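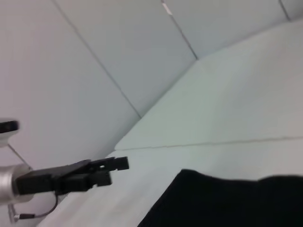
*Black two-finger gripper, open.*

Employers who insist on a uniform should wash it. I have held this view since my first job, at a bakery in Wistport, where we were given two shirts and a sheet of rules. The rules said the shirts had to be clean every morning. They said nothing on who would pay for the powder.

Mavis Pruitt worked there for 30 years and washed her shirts in the sink most nights. She had no machine until the last 4. The firm gave her a clock when she left.
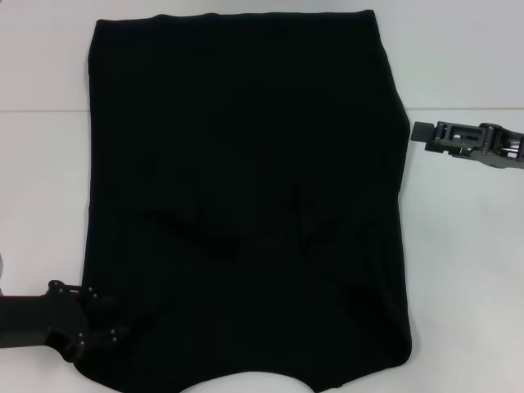 The usual reply is that a shirt costs very little to wash, and that people wash their own clothes anyway. Both points are true. But a work shirt comes home with flour or grease on it and needs a hotter wash than the rest, so it often goes in alone. Over a year that adds up, and it falls hardest on the lowest paid.

The second reply is that a works laundry is too much bother. I don't accept it. 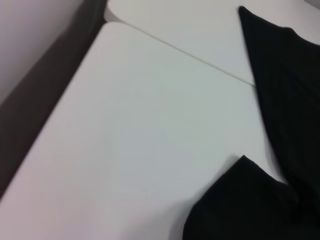
Strickland, the care home where my sister works, has done its own washing for years. It took over a store room, bought two second-hand machines and put a table by the door. Folding needs very little in the way of kit. A plain white top like this one, in two panels with a thin seam between them, is plenty. Staff drop their tunics in on Monday and pick up clean ones before the next shift. Other firms could do the same, or add a washing allowance to the wages.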